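5.3 Loss of grip state during pillow placement

The third failure class concerns the gripper's estimate of its own contents. In the bed-making task the controller carries a binary grip state, HOLDING or EMPTY, which gates every arm motion above the mattress plane. The state is set from two signals: motor current at the end of the closing stroke and the residual opening between the finger pads. For rigid objects the two signals agree almost without exception. For pillows and folded bedding they do not, and the disagreement was the direct cause of the most serious incident in the Plevholm trials.

The incident occurred on a Sunday, during the second block of guest-room runs. The robot had closed on the corner of a pillow and begun the lift. The pillow compressed further under its own weight, the residual opening fell below the 2 mm threshold, and the state switched to EMPTY with the pillow still between the pads. The planner then did what it is designed to do with an empty hand: it dropped the payload envelope from its collision model and selected the shortest return path. That path crossed the nightstand. The arm itself cleared every object in the map. The pillow, which the map no longer contained, swept the nightstand at lamp height and tipped the lamp against the wall. Benjie Sarmiento, who was supervising the run from the doorway, pressed the emergency stop. The lamp was not damaged and no person was within reach of the arm.

The stop itself exposed a second fault. On an emergency stop the gripper firmware holds the last commanded position, and the last commanded position in state EMPTY is fully open. The stop arrived before the opening stroke had begun, but the command had already been latched. When power was restored to the wrist the fingers opened without a prompt from the operator. With a pillow the consequence is trivial. With a heavier load, or with an operator's hand between the pads, it would not be.

Figure 8 gives the wrist camera view in the kind of room used for the trials. The working clearance is set by the bed surface below and by the furniture beside the headboard, and the nightstand under the nearest fragile objects is only partly visible from the wrist because a pillow hides it.

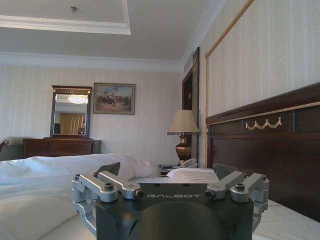 Figure 8. Wrist camera view over the bed, with both pillows, the headboard, and the lamp and telephone on the far side.

Occlusion of this kind matters to the analysis. The nightstand is entered in the map during the initial room scan and is not updated from the wrist camera once the arm is above the bed. We first suspected that a stale map entry had contributed to the contact. Zuzanna Pawłowska replayed the logged joint trajectory against a fresh scan of the room and found the nightstand and lamp within the mapping tolerance. The map was correct. The error lay entirely in the missing payload.

To establish how often the grip state was wrong without visible consequence, we relabeled the full set of 2000 logged grasps on soft items by hand. Labels were assigned from video by Aniela Krawczyk and Kacper Pawłowska independently, and disagreements were settled by a third reader. False EMPTY readings clustered in the first part of the lift, where the pad opening is still changing. They were more frequent for grasps taken at a pillow corner than for grasps taken along a seam, and more frequent when the pillow had been left bunched. False HOLDING readings were rare and came mostly from a fold of the duvet caught under one pad.

Three changes were made. First, the transition from HOLDING to EMPTY now requires that both signals agree for 8 consecutive control cycles, and it is blocked altogether while the arm is rising. Second, the payload envelope is removed only after a commanded release, never on a sensed loss. A dropped item therefore leaves the planner with a conservative envelope, which costs time on the return path and nothing else. Third, the firmware no longer latches an opening command issued in the same window as an emergency stop. After a stop the fingers hold their measured position and wait for a manual release at the Stumard pendant.

The first change alone would have prevented the Plevholm contact. We retain the second because the debounce interval was tuned on the bedding available to us, and thicker or slicker fabrics may settle more slowly. The third addresses a hazard that is independent of the grip estimate and should have been caught in the original risk assessment, which considered loss of power during a grasp but did not consider its restoration.

One limitation remains open. The blocked transition means that a pillow dropped early in the lift is not detected until the arm reaches its transfer height. In this interval the robot continues to act as though loaded, and the dropped item may lie in a position the planner does not expect. Dorota Bielecka's tests with an added tactile layer on one pad are reported in Section 6.2.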